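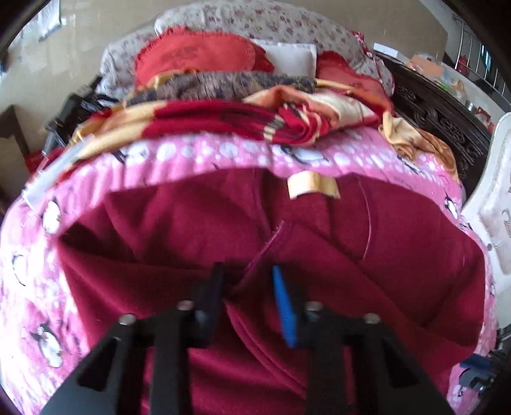
Our winter bedding drive in Tustham is going better than we dared hope! Thanks to your grant, 200 households now have warm covers, and Saodah Tarigan already has 300 names signed up for December. Fleece on top of a quilt, like the dark red one on the pink, is still what families ask for most - it's light and easy to wash.

Rosalinda Panganiban has opened a second pickup point in Portela, and the evening line there has been cheerful and quick.

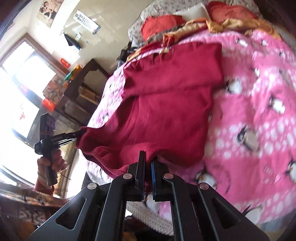
Dark red fleece on a penguin-print blanket.

Next we need shelving for the Portela room.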